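Forums > Hardware > Workstations and Servers > Older Dell tower, side panel won't seat

We use cookies to keep you signed in and to remember your settings. By continuing to browse you accept this. Accept / Manage

Older Dell tower, side panel won't seat and memory is short

slotted_screw
I picked up a used Dell workstation from a surplus place called Siswood. It's one of the big aluminum ones with the ribbed side panel. I wanted it for storage and some light rendering. Two problems so far.

First, it only sees part of the memory. The listing said all the slots were filled, and they are, but the total at boot comes up short by what looks like one pair.

Second, after I had the side off to look, the panel won't go back flat. The bottom goes in and the top corner stands out by maybe the thickness of a coin. I can push it in by hand but it comes back out when I let go.

Any ideas before I start bending things?

marl_pit
Don't bend anything. Take the panel off again, lay it down flat with the inside facing up and look at the plastic insert. If one of the clips or tabs has popped loose from the metal, the insert sits proud and holds the whole panel out. I had this on a machine from the same sort of seller. Pushing on the outside only makes it worse.

For the memory, pull every stick and put them back one pair at a time. Write down which slot each one came from.

Ottoline44
Agree on the memory, not on the panel. In my experience it's a cable. Somebody puts a drive in, leaves the slack hanging over the edge of the case, and the panel closes on it. Look along the open edge first. Takes ten seconds.

slotted_screw
I looked for cables last night and didn't find any over the edge, but I'll check again in daylight. Panel is off now and lying next to the case.
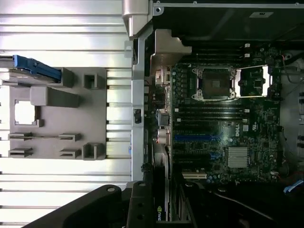 marl_pit says start with the two small square clips on the right side of that insert, and press on each with a thumb while holding the metal down with the other hand. A good one won't move. If one rocks, work it back in before you go near the case. Then do the same for the slotted tabs along the lower part. They should all sit level with each other. I'd check the blue latch too, by working it a few times with the panel lying flat. If it's stiff, find out why before you put the panel on.

Ottoline44
Fine, but check the latch on the case side as well. There's a small black one set into the bar along the opening. If there's dirt packed in it, the panel will do exactly what you describe.

brevel_user
Different suggestion. I wouldn't spend much time on the panel until the memory is sorted, or you'll be taking it off again every half hour. Run it open on the bench while you test. I use a Brevel contact cleaner on the sticks, just a little on a lint-free cloth, and let them dry fully.

Ottoline44
Please don't leave it running open for long. These cases are laid out for air to go front to back with the side on. A quick boot to read the memory total is OK. An overnight test isn't.

brevel_user
I've run them open for days with no trouble.

Ottoline44
Good for you. It's still bad advice to give someone who just bought the thing.

slotted_screw
Update, Thursday evening. Did the memory first. Power cord out, held the button down to drain it, pulled everything and went pair by pair. 2 sticks weren't being picked up in any slot I tried, so it's the sticks and not the board. Siswood says they'll send replacements.

Then the panel. marl_pit had it right, one of the clips was loose. It went back with a click and the panel now closes flat. I wiped out the case latch while I was there and got some gray fluff out of it, so maybe both of you had it right.

marl_pit
Good. If the clip comes loose again, don't glue it. You'll want to get that insert off one day.

Hendden_Rd
Reading this with the same model on my desk. Is the order of the sticks printed anywhere, or do I need the manual?

slotted_screw
I went by the service manual. It's a free download, look for the memory section.

Related threads
Rattle from drive cage, fixed with felt
Perić rack rails, do they fit a tower on its side?
Memory total wrong after moving house
Best way to clean a ribbed aluminum case
Used workstation sellers, good and bad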